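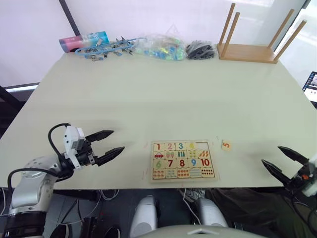 Number puzzles -- questions we get a lot

Last updated Sun 4 August. Short answers, we're packing for the fall swap.

What ages is it for?
Most kids start around 3. Younger ones like pulling the pieces out, putting back comes later. Stay with them, the pieces are small enough to chew on.

Do you have to do the numbers in order?
No. Lots of kids go straight for the car under the 1 and ignore the rest. Fine. Order comes on its own, or you can call out a number and let them look for it.

What are the pictures for?
Counting. Each number has a matching picture piece with that many things on it -- two ice pops for the 2, and so on up. Point and count out loud, then find the number. Works better than flash cards in our experiance.

My kid dumps the whole board and walks off. Help?
Take out fewer. One or two pieces is plenty for a first go, leave the rest in.

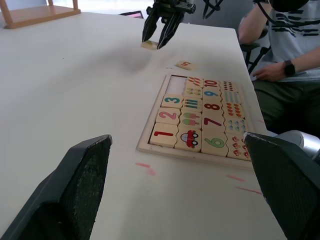
The 5 is the one people write to us about most, usually because they think it went missing or got swapped with something else. Check under the couch first. If it's only out of the board, easy fix: turn the tray so the empty slot is near your kid, lay the loose tile flat on the table with the number showing, and let them work out where it goes. An empty corner like the top left one here is a good one to practice on, two edges of the border to push against. Don't force it. Turn the piece and try again.

Lost a piece for real, can I get another?
Sometimes. Write to the Sokness desk, put 815 in the subject line, say which number or picture. We keep odds and ends from broken sets. Cant promise a color match.

How do I clean it?
Damp cloth, wipe, dry right away. No soaking, no dishwasher. Wood swells and then nothing fits.

Can I borrow before buying?
Yes, from the Erari toy shelf, 2 weeks at a time. Bring it back with all the peices please, count them at home.

When's the next swap?
February, after the fall one. Same room, Sterkovska hall, side door.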